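Notebook, bed + laundry bay, Pallville floor
April. Started 8:40, coffee first.

Carrying on from previous page (headboard seam test, ran out of space there).

Bed back together. Slats were in the wrong way round, two of them bowed down instead of up, which explains the dip in the middle I've been blaming on the mattress. Flipped, screwed down, sat on it, bounced a bit. Fine now. Gonzalo if you take it apart again mark the top faces with pencil PLEASE.

Headboard
Grey one stays. Tried it 54 mm higher this morning and it looked silly, sheet edge showing all along under the panels. Back down to the old holes. Still some play at the right-hand end. Bracket screw is biting on nothing, hole's been used too many times. Matchstick and wood glue in there overnight, redo tomorrow.

Channels in the tufting collect crumbs. Vacuum w/ the narrow nozzle, go top to bottom, takes ages. Used the wide one first and it just skates over. The brush head leaves lines in the nap, avoid, or brush it all the same direction afterward. I did not and it now looks like a badly mowed lawn on the left half.

Sheets
Three in rotation. Notes so far:

- White (Sodton). Shows everything. Nice weight. Elastic is giving up at one corner, pops off when you sit on the opposite side. Not buying again unless they do a deeper pocket.
- Khaki-green (Seltilell). Wrinkles if you look at it. Colour, sorry color, is good though, and stuff laid on it is easy to find by eye. Corners hold.
- Blue striped, no label. Oldest, softest. Pilling in the middle. Keep for rags soon.

Did the wrinkle comparison I'd been putting off. Washed all of them, same program, warm, medium spin. Took them out straight away, shook out twice, hung over the line in the corridor. White came up best. Green came up terrible again. Re-did the green with low spin and it was better but dripped all over the corridor, put a tray down next time. Someone is going to slip. Mopped.

Second re-do of the green: low spin, then ten min in the dryer at Gwynne's end of the building, then on the bed still slightly damp and pulled tight. Best so far. Went flat by itself by lunch. Then got sat on and so on, so back to square one by 2 pm, but as a method it works. Writing it down properly:

wash warm / low spin / dryer 10 min / on bed damp / pull foot end first, then head / leave alone

The leave alone part is where we fall down.

Oh and the fitted sheet pulls toward the headboard side whenever somebody reaches over it, so leave a bit more tucked there. Hand's width is enough. Less than that and it rides up by the end of the afternoon.

Washer
Runs OK. Walks a little on fast spin. Leveled the feet again, front left was up a full turn. Put the spirit level on top both directions, good. Ran a short spin with two towels, no walking. Ran it with one towel bunched up on purpose and yes it walks, but any machine would.

Filter: cleaned. Contents: lint, a bit of thread, half a button, one paperclip. Button is not from the cushions, checked. Drain hose clip replaced with the one from the parts drawer, old one was rusty. Drawer is now out of that size, on the list.

Detergent: we go through it quicker than I thought. I've been dosing by eye and it's too much, the green sheet had a stiff patch after drying. Measured cup from now on. 3 tablespoons max for a bed load. Rinse again if it feels slippery.

Smell in the door seal. Wiped w/ vinegar, left door open. Please leave the door open, all of you. I know it's in the way of the chair.

Afternoon, small stuff sorting
Purpose: work out what belongs in the bedside set and what has just drifted onto the bed over the last few weeks. The set was supposed to be short. Things a person would really dump on a bed at the end of the day: phone, keys, something to eat, something soft, something for games. It has grown. Everything got put out on the sheet by the headboard, then sorting.

Rules I wrote on the whiteboard before starting, copying here before they get wiped:

1. If it can roll under the headboard it goes in a pouch or it goes away.
2. Food only if sealed. Opened packets go in the trash same day.
3. Phones: in the set means it's one of ours with a sticker on the back. No sticker = somebody's, ask round.
4. Keys. Same thing, sticker or tag.
5. Paper off the bed at the end of the day, it creases and then we argue about if it was important.
6. Game stuff goes back in its box with ALL the controllers. Check the box before closing.

Gonzalo says rule 2 is aimed at him. It is.

Took longer than it should have, got called away in the middle to look at a delivery (wrong castors, sent back, see orders sheet).
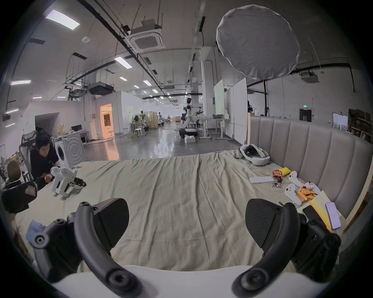 Bed on the green sheet, small things still out at the headboard end.

Decisions:

Headset: stays in the set. Lens side gets dusty lying about so put a cloth over it or turn it. Microfiber from the desk drawer, not paper towel, paper towel scratches.

Controllers: stay, with the headset. Want one box for the lot. The clear tub in the cupboard is a cm too short, typical. Measured for a new one, numbers on the orders sheet.

White case: stays for now. Label it.

Red snack packet: in. Swap it every couple weeks so it doesn't get crushed to dust. Get a spare of the same kind so the set always looks alike.

Yellow plush: in. Hand wash only, it goes lumpy in the machine (the last one did). Towel dry, then on top of the partition where it's warm.

Orange things: keep together, one pouch. They are the worst for wandering off between the controllers. Drawstring pouch, not zip, zip jams.

Key ring: in, but it needs a bigger tag. It's small and gets lost in the folds of the sheet. Found it by sitting on it, twice this month.

Paper sheet: out of the set. Into the tray on the desk.

Phones: black one fine lying flat. Lavender one shouldn't be leaned near the edge like that, one knock and it's on the floor and the floor here is hard. Flat from now on.

Blue cloth: wash with the towels, then fold. It never gets folded. Fold in thirds, it fits the drawer in thirds.

Chairs: the mannequin head does not live on a chair. It lives on the shelf. I have sat down on it in a hurry and would rather not again. Gray mesh chair is OK at the bed, right height for working at the edge, the black one sits low and your back goes. Might raise it, haven't looked at the lever.

Putting-away order, tried two ways:

A) big things first then small. Faster to start, then you are hunting key ring and bits in the wrinkles at the end with tired eyes.

B) small first, keys, pouch stuff, then phones, then headset + controllers, plush last. Slower to start, nothing lost. Also you can smooth the sheet as you go from the head end.

Going with B. Did it again after tea with Gonzalo timing and me not looking at the clock. B again better, nothing missed. A, one orange thing found later down by the headboard. Good enough for me.

Costs so far on the bed corner: we set aside 1,000 for the lot, 200 left. That has to cover new sheet, tub, pouches, tags. Should do if I get the sheet from Seltilell and not the fancy one. Would like a second green one so we're never waiting on a wash.

Floor around the bed: swept. Rubber mat under the washer side has curled at one corner, taped for now. Tape will last a week. Need a proper mat or trim the corner off. Cables along the bed foot bundled with velcro, not zip ties, I'm done cutting zip ties.

Lighting: warm light from the doorway makes the green sheet look brown from late afternoon on. Doesn't matter for sorting, matters if you're matching colors or looking for stains. Check stains before lunch. I missed one (coffee, mine) until I walked round to the other side. Spot treated w/ dish soap and cold water, dab dont rub, will see tomorrow.

Open
- glue in bracket hole, redo screw
- bigger tag for keys
- pouches x a few, drawstring
- tub, see measurements
- hose clips, that size, get a bag of them
- shelf spot for the head, clear it first
- ask Gwynne if we can have the dryer mornings, they seem to use it mostly late
- second green sheet
- label maker has no tape, has had no tape since forever
- return level to the tool wall (it's in my bag)

5:50. Sheet stripped and in the wash, low spin, measured cup this time. Door left open after, if whoever locks up could leave it like that.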